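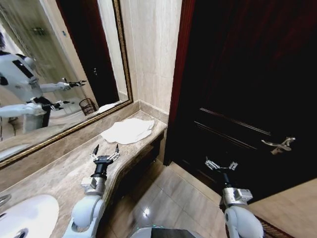 Werkstattbuch Lektorat und Textkritik, Eintrag Mai
Gegenstand: Roman »Sanna«, Vergleich der beiden Fassungen
Bearbeitung: Manurung (Kollation), Cattaneo (Gegenlesung)

Beginn 9.15 Uhr. Fortgesetzt wurde der Abgleich des Typoskripts (im Folgenden T) mit der Erstausgabe des Verlags Indwood (im Folgenden E). Der Stand der vorigen Sitzung war Kapitel 10, Absatz mit der Ankunft des Fährmanns. Die Siglen bleiben unverändert; handschriftliche Eingriffe in T werden weiterhin mit Th bezeichnet, gleichgültig, ob sie mit Bleistift oder Tinte ausgeführt sind. Eine Trennung nach Schreibmaterial hatte Frau Cattaneo angeregt. Sie wird zurückgestellt, bis die Originale wieder vorliegen, da die Kopien hierfür nicht ausreichen.

Kapitel 10 bis 14 sind nunmehr vollständig kollationiert. Verzeichnet wurden 68 Abweichungen, davon 39 in der Zeichensetzung. Letztere folgen fast durchgehend der Hausorthographie von Indwood und werden im Apparat summarisch behandelt. Ausgenommen sind die Gedankenstriche in den Dialogen der Mutter. T setzt sie am Ende abgebrochener Sätze, E ersetzt sie durch Punkte. Die Figur spricht dadurch in der Druckfassung bestimmter, als sie im Typoskript angelegt ist, und der Streit in Kapitel 12 verliert an Schärfe. Diese Stellen sind einzeln nachzuweisen.

Schwerer wiegt der Befund zu Kapitel 13. E lässt den Brief des Bruders auf drei Sätze zusammenschrumpfen; in T umfasst er beinahe das ganze Kapitel. Frau Manurung hält die Kürzung für einen Eingriff des Verlags ohne Zutun des Verfassers. Sie verweist darauf, dass Kapitel 17 in beiden Fassungen auf »das mit dem Boot« anspielt, was nur verständlich ist, wenn der lange Brief gelesen wurde. Frau Cattaneo hält dagegen, dass Th am Rand des Briefes einen durchgehenden senkrechten Strich zeigt, wie ihn der Verfasser auch an anderen, unstreitig eigenhändigen Streichungen verwendet. Die übersehene Anspielung in Kapitel 17 sei dann ein gewöhnliches Versäumnis. Eine Entscheidung wurde nicht getroffen. Der Brief ist vorläufig in den Anhang aufzunehmen, im vollen Wortlaut und mit Verweis an der betreffenden Stelle.

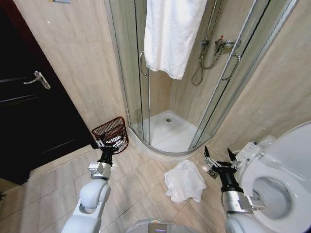
Zur Frage der Reihenfolge innerhalb des Gesamtwerks: Der Klappentext von E nennt »Sanna« den zweiten Roman des Verfassers. Das ist nach Erscheinen richtig, nach Entstehung nicht. »Grollov«, als dritter Roman veröffentlicht, lag dem Verlag bereits vor, als »Sanna« begonnen wurde, und ist über weite Strecken älter. Man merkt es dem Buch an — die Erzählerkommentare, die in »Sanna« ganz fehlen, stehen in »Grollov« noch auf beinahe jeder Seite, und die Nebenhandlung um den Kohlenhändler wird ohne erkennbaren Grund fallen gelassen. Als Reifewerk, wie mehrfach in Besprechungen geschehen, lässt es sich schwerlich lesen. Das Nachwort sollte diesen Umstand sachlich darstellen und auf Wertungen verzichten, soweit sie nicht aus dem Textbefund folgen.

Ortsnamen: T schreibt Skirkeo durchgehend mit k, E an sechs Stellen Skirceo. Ein System ist nicht zu erkennen. Die Schreibung mit c tritt ausschließlich in Kapitel 11 auf und dürfte auf den Satz zurückgehen. Im Lesetext steht einheitlich Skirkeo, die Varianten kommen in den Apparat. Die zugehörige Anmerkung im Entwurf (»vermutlich norwegischer Herkunft«) ist zu streichen, ein Beleg konnte nicht beigebracht werden.

Nachtrag 14.40 Uhr. Bei der Gegenlesung von Kapitel 12 wurden zwei übersehene Varianten festgestellt. Zeile »sie ging zum Fenster« lautet in T »sie ging ans Fenster«; im folgenden Absatz fehlt in E das Wort »wieder«. Beide sind nachgetragen und in der oben genannten Zahl bereits enthalten. Die Arbeitsdatei wurde entsprechend berichtigt, der ältere Ausdruck ist nicht mehr zu verwenden.

Offen:
Anfrage an Indwood wegen der Korrekturfahnen zu Kapitel 13 (Manurung).
Abgleich des Randstrichs mit den Streichungen in Kapitel 3 und 6 (Cattaneo).
Klärung, ob die Widmung in T zum Text zu rechnen ist. Sie fehlt in E ohne Vermerk.
Siglenverzeichnis um die Taschenbuchausgabe ergänzen, sofern diese neu gesetzt wurde.

Fortsetzung ab Kapitel 15, erster Absatz. Das Lesezeichen liegt in der Kopie, nicht im Band.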